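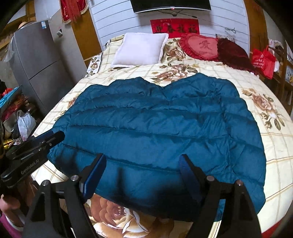 A quilted jacket laid out face-down on a bed.

Winter coat collection to continue through April

WOLTERWOOD, 26 December 2024 — The Wolterwood Community Center will extend its winter coat collection through the end of April, the center announced Thursday. The collection had been scheduled to close in the first week of the new year.

Residents have donated 200 coats and jackets since the drive opened, according to the center. Most are quilted or padded garments in adult sizes. Children's sizes remain in short supply, and the center is asking families to check closets for outgrown jackets before the school term resumes.

Under the revised arrangements, donors are asked to bring padded jackets clean, zipped and folded. Garments delivered in tied plastic bags will still be accepted but may take longer to reach the distribution room, where shelf space is limited to 18 inches per stack.

"A padded jacket takes up a great deal of room when it is rolled up in a hurry," said Jeanie Tennant, who coordinates the collection. "If it arrives flat and folded, we can put it on the shelf the same day and somebody can be wearing it by the evening."

The center has issued a one-page folding guide, available at the front desk and at the Marulanda Street branch library. It recommends spreading the jacket face-down on a bed or other wide surface with the collar pointing away, and smoothing the back from the shoulders to the hem. The sleeves are then brought in across the back, and the hem is folded up toward the collar in two turns. Pockets should be emptied first. Jackets with detachable hoods should have the hood folded inside.

Vacuum storage bags are not recommended for down-filled garments that will be kept for longer than a few weeks, the guide states.

Free folding and storage sessions will be held at the center on three Saturday mornings, beginning in January. Each session lasts around 4 hours, and residents may arrive at any time. Registration is not required.

Donations may be left at the center during regular opening hours or at the Falleo Road fire station. Both locations will be closed on New Year's Day. Coats that need a new zipper or minor stitching will also be accepted — these should be labeled and handed to staff at the desk.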